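11/2/22

**Sutcombe reading room gets its shelves back**

The reading room at the Sutcombe community center is open again after its furniture was moved out for painting in July. Residents can use the room during normal opening hours, and bookings for the side tables have resumed.

Most of the work went into storage. The old metal racks have been replaced by white shelving bought from Ozoliņš, a furniture dealer on Clurarier Road, at a discount. The center paid for 2 new lamps from the same budget. A further 32 boxes of books are still in the basement and will come upstairs once they have been sorted.

Povilas Tamošiūnaitė, who manages the building, said the upper shelves would be kept for small things that people ask for at the desk.

"We had tissues in one office and pens in another," Tamošiūnaitė said. "People were tired of walking back and forth. Now it is all in the same room."

Groups that left belongings at the center before the painting have until the end of the month to collect them from the front desk. Anything unclaimed will go to the Birudier thrift store.

The craft group, which used to meet upstairs, will share the room 4 evenings a month. Its first meeting starts at 7 p.m.

A tissue box and a framed picture are among the items now on the top shelf.

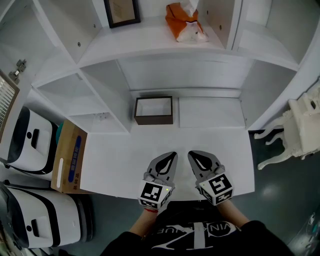 ## Parking changes at the center

The rear lot will be closed for resurfacing next week. Drivers should use the street entrance.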